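Ferrand Sheepskin Buffing Pads
Sold by Wostumdale

Wool has been polishing things for longer than most of us have owned anything worth polishing. The Ferrand is a proper sheepskin pad with a thick, curly fringe and a dark backing disc set into the middle, and it looks as though it ought to be fed twice a day. It doesn't need feeding. It does need brushing, which we'll come to.
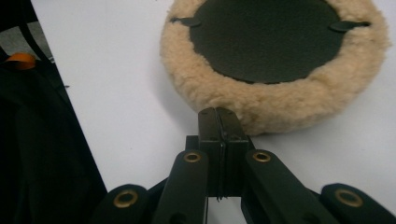 Two small tabs stick out from the backing into the wool. Use them to peel the pad off your machine. Pulling at the fleece will also get it off, in handfuls, and we don't refund handfuls.

New pads shed. Run yours for 15 seconds on something you don't care about, outdoors if you have an outdoors, and wear a coat you've gone off. After that it settles down nicely on car paint, varnish and the better sort of table. Keep the speed low to begin with and use less polish than you want to. Everybody uses too much.

Wash by hand in cool water with a little wool soap, then dry flat, fleece up, on a clean, plain surface well away from the radiator. A tumble dryer will give you a very small, very hard pad and a conversation with whoever owns the dryer. 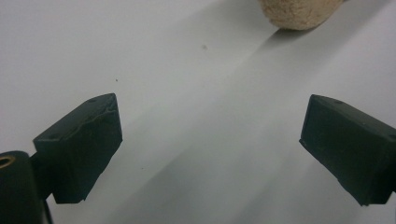

Rosaura Lozano
Workshop buyer, Wostumdale

I've stocked Ferrand wool for 16 years and still get asked whether foam would do. Sometimes it would – we sell that too, under Koditz, and it's cheaper. For a last pass over old varnish I'd have the wool every time, and a spare in the drawer.

Fleece: 100 per cent sheepskin
Colour: tan to cream, as the sheep saw fit
Order code: 244
Supplied singly, machine not included

Store pads flat with nothing heavy on top. Wool that has spent August under a toolbox keeps the shape of the toolbox.

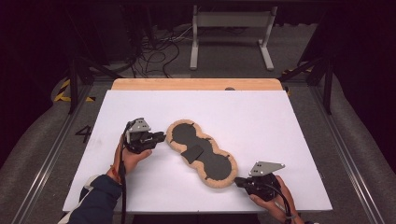

Dark grey top, tan rim, narrow at the waist.

Trade orders go to Filippos Giannakopoulos at the counter, before noon if you want him cheerful.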